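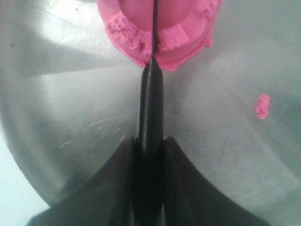

The vinegar went in at 300 millilitres, cold, and the sugar and salt were whisked into it until the grains stopped scraping. The cook worked by the card, which was kept in a plastic sleeve on the shelf over the sink and had been revised several times in different inks. Pickling liquor was to be made without heat between the end of June and the first cool week. The card gave no grounds for this. Steel was the specified material, brushed steel for preference, of the sort that throws back pale patches of light and goes a bluish grey where the light does not reach. Glass was allowed for storage. Aluminium had been crossed out twice.

The house stood at the top end of Mumwood, where the road turned to gravel, and the kitchen faced west. By mid-afternoon the wall behind the cooker was warm to the hand with nothing lit. The cook had taken to preparing supper before 11 in the morning and leaving it under plates in the larder, which had a stone shelf and a vent to the north side. On the stone shelf a dish of butter would hold its shape until evening. Anywhere else it would not.

The cucumbers were next. The card said to cut them on the slant, 2 millimetres thick, and to discard the ends. The cook did not own anything that measured 2 millimetres and worked by whether the knife could be seen through the slice. Those that failed were eaten. The rest were layered in a colander with salt and a saucer on top, and the saucer was weighted with a tin of Dristus tomatoes. The tin was past its date and was used for no other purpose. It had a dent on one side which fitted the thumb.

Salting took 20 minutes. During this period the cook read the card again from the beginning.

It had come with the house. The previous occupant had left it, along with the sleeve, a jar of bay leaves and a Zuvier mandoline without its blade. The first entries were in pencil and dealt only with quantities. Later ones, in blue, corrected the quantities downwards: half the onions, half the vinegar, one jar where there had been four. The final entries were in green and were less exact. One said "enough dill". Another said "leave out the mustard seed, no one here likes it now", and the word "now" had been gone over with the pen a second time.

The cook liked mustard seed and had followed the instruction for three summers.

Water had run out of the colander and stood in the sink in a shallow green pool. The slices were rinsed, pressed between two cloths and tasted. They bent without snapping, as required. The onion was cut into rings. The card called for half an onion and did not say what should be done with the other half, which in this kitchen generally went into the larder, dried out at the edges and was thrown away at the end of the week.

The cook cut up the whole onion.

The change had consequences. With the whole onion in, the vegetables came above the level of the liquor, and the liquor had to be increased in proportion. There was enough vinegar in the Balogun bottle for a second measure. The sugar was adequate. A single jar would no longer hold the batch, and a search of the cupboard under the stairs produced a further three, with lids, of which one lid was rusted and had to be rejected. The jars were washed, scalded and turned upside down on a rack. The scalding was the only heat used all day and the window steamed over briefly.

The mustard seed was at the back of the spice drawer, unopened. The cook measured out one level teaspoon, considered it, and added a second.

Packing was done by hand. Cucumber first, then onion, then dill, repeated to the shoulder of the jar, with the liquor poured slowly down the side to let the air out. Several bubbles remained and were released with a skewer. The seeds floated at first – the heavier ones went down through the slices and collected at the bottom, and the rest stayed where they were. The lids were put on. Two of the jars went on to the stone shelf beside the butter. The third stayed on the table, since it was not yet decided who would have it. There was a light on in the house across the gravel, which had been let again in January, and the people there kept their windows open in the evenings and could be heard frying things.

The cook took the card out of its sleeve. There was a finger's width of blank space below the green. The available pens were black and red. The cook tried the black on the back of an envelope, waited for it to run properly, and wrote: "Whole onion. Mustard seed, two level teaspoons. Fills three jars."

Then the card was put back over the sink, and the cook went to find some shoes.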